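Keep the village halls open in the evening

The decision by Skostmont District to close its community halls at six o'clock on weekdays has been presented as a modest saving. It deserves closer examination than it received in March, when it passed with little debate as part of a larger budget.

The district maintains 15 halls. Most were built when the Bezerra mill still worked three shifts, and their opening hours followed the needs of people who were free at unusual times. The mill has gone, but the habit of evening use has remained. Choirs, language classes, first aid courses and residents' meetings all begin after the working day. A hall that shuts at six is, for most people in employment, a hall that is shut.

The published figures show that 787 evening bookings were made last year in Lekivov and Skuvik alone. The saving is counted in heating and staff hours. Against it no allowance has been made for lost hire fees, nor for the cost to groups which must now rent private rooms at 40 a night – a sum that a small choir cannot meet for long.
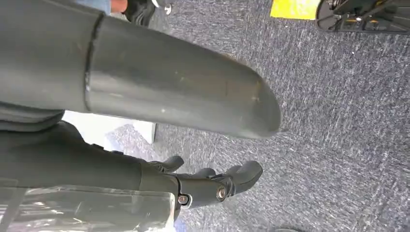 A reader in Skuvik objects that the halls were often half empty after eight, and that it is unfair to ask every household to pay for rooms used by a few. The objection is a serious one. Public money should not be spent on heating bare floors, and some evenings were plainly underused.

The proper answer, however, is to arrange bookings better. Two halls in each part of the district could stay open until ten on alternate evenings, with smaller groups sharing a building. Keys could be issued to established societies, as was the practice before 2000. Neither measure requires new spending on any scale.

The district will review its budget again in the new year. It should publish the full cost of the closures beforehand, including lost income, and invite the societies concerned to give evidence before any vote is taken.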